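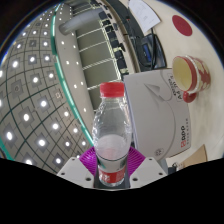 Re: [hasirberg-hikers] Water on the north route

On 26 Jan 2025 a member from Wukham wrote:
> Is the spring below Esteck still running in March?
> I would like to carry two bottles only.

Hello all,

I walked there last March and the spring gave very little. The next water is at the Alaoui guesthouse, which lies 254 meters higher, and the path is steep. Please plan three bottles per person. I use the simple kind, they weigh almost nothing.
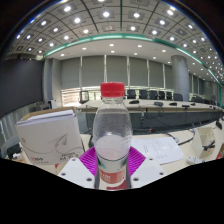
Clear bottle with the red cap

The guesthouse kitchen opens late in that season, so hot tea must come from your own stove. I carried a metal cup for years and burned my lips with it. Now I prefer a mug with a real handle, like a red and cream one, even if it is heavier.

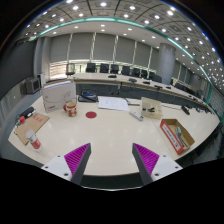 For the snow above Esteck I can say less. Last time it was soft after noon and we needed about 3 hours to the ridge. Start early and have a warm drink first; a patterned mug like that one also is easy to find in a shared kitchen. Does anyone know if the lower bridge is repaired?

Greetings from Wukham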